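Subject: Re: [jalberg-teach] Replacing the weekly vocabulary quiz in grades 6-8
From: Kirstin Guthrie
To: jalberg-teach

On Sep 7, 2024, Sepehr Rezaei wrote:

> We are two teachers sharing four sections of seventh grade
> and one of sixth. For years we have run the Antoniuk list
> the usual way, new words at the start of the week, quiz at
> the end. Scores are fine. Then I read their essays and the
> words aren't there, or they are there and wrong ("the
> character was very reluctance"). My department head is open
> to a change as long as there is still a grade in the book
> for vocabulary.
>
> Kirstin, I think you wrote last spring that Varkberg dropped
> the quiz. What did you put in its place, how long does it
> take, and what do you do about absent kids? I would also
> like to know if you kept Clultia or went to paper.

Sepehr,

We did drop it, in grades 6 and 7. Grade 8 kept a quiz, but only every third week. I'll take your questions in order and then add a few things you didn't ask.

What we put in its place

Fewer words, seen more times. The old list gave students 20 words a week. We now pick 50 for the whole semester. Choosing them took most of a planning day and was the hardest part, mainly because everyone has a favorite word from a novel they teach. We cut anything a student would meet only in that one book. We also cut words that most of the class could already use in speech. What was left was mostly school words: reluctant, contrast, imply, gradual, distinct, and so on.

Each word gets three short turns, spread over at least two weeks. In the first turn I say the word in a sentence, the class repeats it, and students write what they think it means before I give a definition. In the second turn they work with its relatives. Your "very reluctance" is the exact problem here, so we put reluctant, reluctantly and reluctance on the board and students write one sentence for each, then trade papers and check only the form. In the third turn the word comes back in a group with others close to it in meaning and students have to sort them or put them in order.

The third turn is where I have seen the most change in their writing. Ordering words makes them argue, and to argue they have to say the words out loud. Last year a group spent most of a work period on whether "annoyed" was stronger than "irritated." I didn't settle it for them.

How long it takes

Ten minutes for the first turn, fifteen for the second, and fifteen to twenty for the third. We do two words in the first turn and combine more in the later ones. It comes out close to what the quiz took once you count handing out, collecting and going over the answers. It does not save time. If somebody sells it to your department head that way, there will be disappointment by the end of the first marking period.

Grading

The grade in the book comes from two places. One is a sentence check: three words, no notice, write one sentence for each that could not be written by someone who didn't know the word. I score each sentence 0, 1 or 2. A 1 means the meaning is right and the form is wrong, or the sentence is too vague to tell. "He was reluctant" gets a 1. "He was reluctant to hand over the key because he had lost it" gets a 2. Show them those two side by side early on and you will get fewer complaints.

The other is use in real writing. On any longer assignment they underline up to three list words they used. If the word works in the sentence, it counts. If it was forced in, I write "forced" in the margin and it doesn't count, but it doesn't cost them anything either. I would not require a minimum number. We tried five per essay for one quarter and the essays were painful to read.

Absent students

They miss a first turn and get it from a partner, who has to teach it without showing the notes. This works well enough for one or two words. A student who is out for a week gets a half sheet from me with the words, the forms, and a sentence for each. Nobody makes up the third turn. There will be another one.

Clultia or paper

Paper for everything above. We kept Clultia for one purpose, which is the review set students can run at home before a sentence check. The matching exercises are fine for that. I would turn off the timer and the class ranking. My slower readers stopped using it as soon as their names showed up at the bottom of a list.

If you go to paper, decide now where the cards will live. We write every word on an index card with its forms on the back, one set per table group, and over several years that has grown. When we moved rooms in September I had 1,523 of them in shoe boxes, a good number with the forms missing or misspelled by a seventh grader. Check the backs before you reuse them. I have taught "distinctive" with one t because I trusted a card.

Things that went wrong

We started the ordering work with feelings (glad, pleased, delighted, and so on). It was a poor place to begin. Students disagreed about the feelings themselves and never got to the words. Start with size, temperature or color, where they can point at something, then move to feelings, and leave school words such as imply and suggest for last.

We also let students pick their own words for a while. The strong readers picked interesting ones and the others picked short ones. I now allow one personal word every two weeks, from something they are reading, and they have to bring the sentence they found it in.

English learners need the sorted words read aloud before the sort begins. I used to skip this and could not understand why two or three students sat back during the best part of the lesson. Reading a set aloud takes less than a minute.

I can send the list, the scoring sheet and the first six sorts to anyone who writes to me off list. They are plain documents, so change whatever you like. Please don't post the sentence checks anywhere students can find them.

Would grade 8 people say how they handle words with two common meanings? We have "appreciate" and "critical" on the list this year and I have not found a good way to do the third turn with either.

Kirstin Guthrie
Varkberg, grades 6 and 7

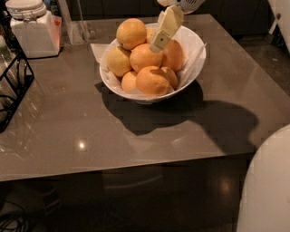

P.S. on the first sort, for Sepehr: color is the one I would open with, using five slips that say pale, faint, bright, deep and dull. Students first put the slips in order without looking at anything, and most groups get stuck on where bright goes. Then give them something to match the words to. With oranges in a white bowl, they can argue over which ones deserve "deep" and which are only "pale," and whether the yellowish ones should be called orange at all. Have each group write two sentences that compare one fruit with another, with a slip word in each, and make them keep to the fruit's color and leave out its size. Collect the sentences. They make a good opener the next time, with the names removed, when you ask the class to change one word in each and say what happened to the meaning.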